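Nisreen Salameh
29th December

Thread on the doorway fault in our simulated apartment runs, because two people asked and the ticket is unreadable.

Setup: mobile base, two arms, Oltar controller, Yammine planner. Task is to approach the bathroom, pass the double doors and stop inside. Run 1439 was the first to abort. Run 1937 aborted the same way, so it got a proper look.

The log says "self-collision, left arm, link 4". The arm was nowhere near itself. The planner had merged the left door's collision mesh into the arm's own exclusion list after an earlier contact test and never dropped it.
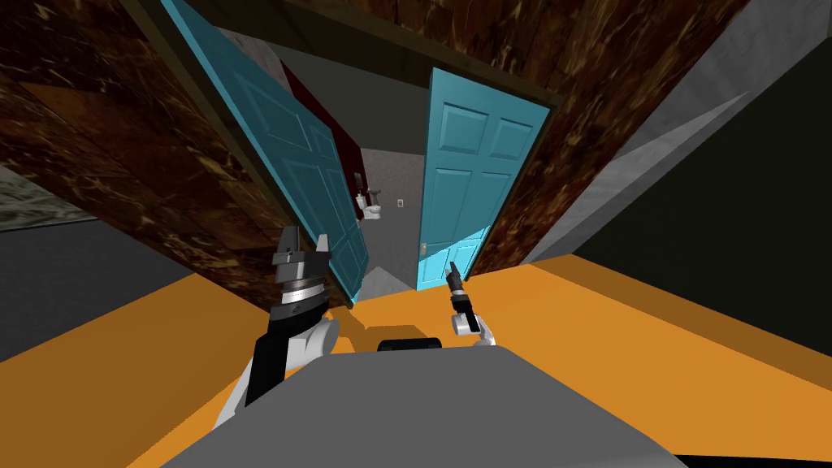 Elie Mansour: Did you check the door hinge frame? We had the same abort in June and it was a stale transform on the hinge.

Checked, Elie. Hinge transform updates every step. The mesh is right, its owner is wrong. The planner treats the door as part of the robot, so any door motion reads as the robot moving without a command.

That is the harmless half. The other half: a body the robot "owns" is exempt from the contact force limit. With the abort disabled, the arm would be allowed to push on a door with no cap at all. In simulation that costs a rerun. On hardware it costs a wrist, or someone's hand.

Temporary measures — abort stays on, force limit applies to every body whatever the owner, and the exclusion list is cleared at reset. Hussam Azar is writing the regression test.

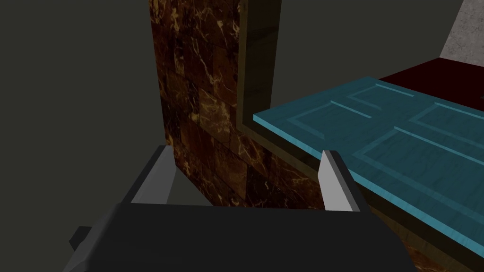

Left: jamb and tiled pillar. Right: the door, from the gripper side.

Still open: why the reset skipped the list in the first place. Vida builds before the December merge don't show it. If you are on a later one, dump the exclusion list before you trust a clean run, and send me the output if there is a door in it.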